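件名: Re: [drotow-users] 遠隔操作デモの手首カメラ視点と記録周期について

Casimiro Sepúlveda です。返信が遅くなりました。

Thiện Khúc さんの投稿:
> Oveck のシミュレータ上で、赤い箱状の容器へのアプローチを
> 遠隔操作で教示しています。手首カメラの映像だけを見て操作すると、
> 容器の手前で毎回いったん止まってしまい、その停止が軌跡に
> そのまま残ります。学習後の方策も同じ位置で止まります。
> 停止区間は後処理で削るべきでしょうか。それとも録り直しですか。
> 記録は 900 エピソードまで済んでいます。

録り直しの前に、次を確認してください。

まず停止の原因です。手首視点では開いた指の間に容器が収まった時点で奥行きの手がかりが減り、操作者は外部視点の画面に目を移します。その間、指令値はほぼ一定になります。Siscombe 側で同じ症状が出たときは、外部視点を手首視点の隣に並べただけで、停止の大半が消えました。

次に後処理ですが、関節速度の閾値だけで削ると、指を閉じる直前の必要な静止まで落ちます。グリッパ指令の変化点の前後 28 ステップは保護区間とし、それ以外の低速区間のみ間引いてください。Phan の変換スクリプトには該当するオプションがないので、手元で2行ほど追加しています。必要なら差分を送ります。

テクスチャについては触らなくて構いません。容器の内側に風景写真が貼られていても、教示の手順は変わりません。ただし評価時だけ無地に戻すと、入力の分布がずれます。学習と評価で設定を揃えてください。卓面（または床面）の影の粗さも同様で、影の解像度を途中で変えたのであれば、変更前後のエピソードは別のディレクトリに分けておくべきです。

もう一点、指令値と実測値のどちらを行動ラベルにしているか書かれていませんでした。指令値の場合、操作デバイスの遅延はラベル側に入りません。9月に配布した設定ファイルでは実測値が既定になっています。

手首視点の1コマを末尾に付けます。

Casimiro

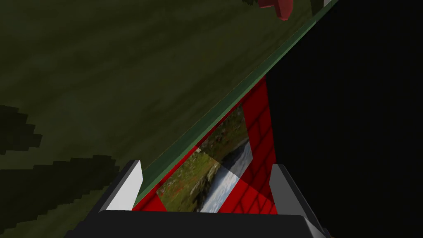
教示中に操作を失敗したエピソードは、すべて捨てるべきですか。

失敗のまま終わったものは模倣学習用のデータから外します。途中で位置を修正して完了したものは、復帰動作の手本になるので残してください。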